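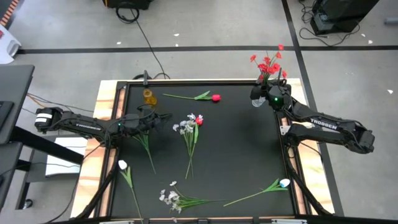
Red flowers in a clear glass vase.

How I Keep Cut Flowers Going for 9 Days

I buy cheap grocery store bouquets pretty much all year, and for a long time they were droopy by the weekend. Then I got a bit obsessed. I tried pennies, aspirin, soda, a shot of vodka (my husband was not amused), and most of it did nothing I could see. What follows is the routine I've stuck with, and my last bunch made it to day 9 before I gave up on it.

What you need

A clean vase, sharp scissors or a small knife, sugar, white vinegar and plain bleach. I use a little pair of Skivel snips I got on sale, but kitchen scissors are fine as long as they don't crush the stems.

Step 1: Wash the vase

I mean really wash it, with hot water and dish soap. If there's a cloudy ring at the bottom, put in a spoonful of dry rice with some soapy water and swirl it around. I've also used Brillus powder on the stubborn ones. Rinse until there's no smell left.

Step 2: Mix the water

My everyday vase takes 700 ml, so that's the amount I'll give you. Stir in 2 teaspoons of sugar, 1 teaspoon of vinegar and a quarter teaspoon of bleach. Put the vinegar and the bleach in separately, AFTER the water is in the vase, and never mix the two straight from the bottle - the fumes are nasty. If that makes you nervous, skip both and use the packet that came with the flowers. It works just as well!

Step 3: Strip and cut

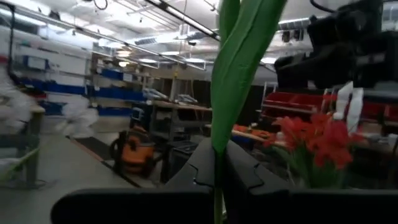 Leaves are where most people go too easy. Anything that would sit below the water line has to come off or it'll rot and turn the whole vase to soup. Long, glossy, narrow leaves like the green one next to the red ruffled blooms are nice to keep for height, so I set those aside and tuck them back in at the end with only the very bottom in the water. Then cut an inch off every stem at a slant and get it straight into the vase.

Step 4: Pick a spot

Keep them out of direct sun and away from the fruit bowl. Bananas and apples give off a gas that ages flowers fast. I lost a gorgeous bunch of carnations that way last August.

Step 5: Fresh water every other day

Dump it, rinse, mix a new batch, trim the stems again. It takes me five minutes while the coffee brews. If one flower goes brown, pull it out right away and let the others have the room.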